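Subject: Re: [peat-carbon] Core storage and the Garness plots
From: Aileen Tiongson

Hi all,

Replying to the list because two other people wrote to me off-list with the same question.

> We are planning to take cores at Garness in June and would like our
> numbers to be comparable with the Nornley set. Could someone
> confirm what was done about storage between the field and the
> lab? The site notes say "cold" and nothing more. We would also
> like to know whether the top layer of live moss was counted as
> peat or removed. Our plan at the moment is to freeze everything
> whole on the day and cut it later.
>
> One more thing. Does anyone still have the water table readings
> for the lower transect? The file on the shared drive stops
> partway through.

Storage first. The Nornley cores were kept whole in their liners, capped at both ends, and held at fridge temperature until they were cut. They were not frozen. Freezing expands the wet peat and you lose the original volume, so the bulk density comes out too low unless you measured the length of each core before it went in the freezer. If you have to freeze, measure in the field and write the length on the liner and in the notebook. The liner labels rub off.

We did freeze one batch from Evangelista when the fridge was full. Those cores were measured beforehand, and the densities look fine next to the others from the same bog. Frozen cores are also easier to cut cleanly, especially in the fibrous upper part, where a knife tends to drag the sedge roots down with it. I would not tell you that freezing is wrong, only that you should pick one method and keep to it for the whole site.

The live moss was removed at Nornley. We cut at the point where the stems went from green to brown and called that zero depth. At Trornby it was left on, which is why the top slice there looks so light. If you want to use both sets, drop the top slice from Trornby or treat it separately. Please don't average across the two.

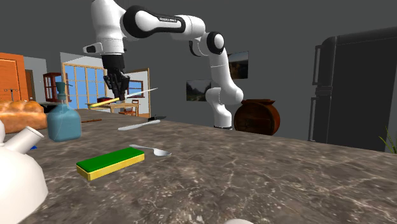 On drying, we used a low oven until the mass stopped changing between one weighing and the next. Thick slices took much longer than the manual suggests. The ones from the bottom of the profile were the slowest, and a few that we took out early had to go back in. Weigh the tray empty every time, even if it is the same tray.

For loss on ignition we sub-sampled after grinding. There are 178 results in the Nornley file. A few samples have a repeat, marked with an R after the sample code, and in those cases the file gives the first value and the repeat on separate rows. Take the mean of the two before you do anything else, or those depths will count double. I should have fixed this in the file itself and have not got to it.

Now the spacing. The lower transect at Garness has old marker posts at 0, 300 and 600 meters from the ditch. The post at 300 is leaning and has probably moved with the surface, so take a new position for it. I would put the new cores a little upslope of each post, on ground that has not been walked over. The peat right beside the posts is compressed from years of people standing on it to read the dip wells, and you will see that in the density of the upper slices.

Water table readings: the full set was on paper. The file on the drive stops because whoever was typing it up ran out of time, and that was me. I have the notebooks here and will scan the pages for the lower transect on Monday. Be careful with the well nearest the ditch. It was replaced partway through the record and the new pipe stands higher above the ground than the old one, so the readings jump at that point without any change in the water. The offset is written inside the back cover and I will scan that page too.

As for whether the carbon stock numbers can be compared across sites — yes for Nornley and Evangelista, with the moss handled the same way. Trornby is harder. The base of the peat was not reached in 3 of the cores there, so the totals are minimums. They are flagged in the depth column with a "greater than" sign, which some programs drop when they read the column as numbers. Check that yours has kept it.

If you end up cutting frozen at Garness, could you keep one spare core unfrozen and cut it fresh? A direct comparison from a single site would be useful to several of us, and I don't think we have one.

Does anyone have the probe depths from the north side of Evangelista? I have the map but not the table that goes with it.

Aileen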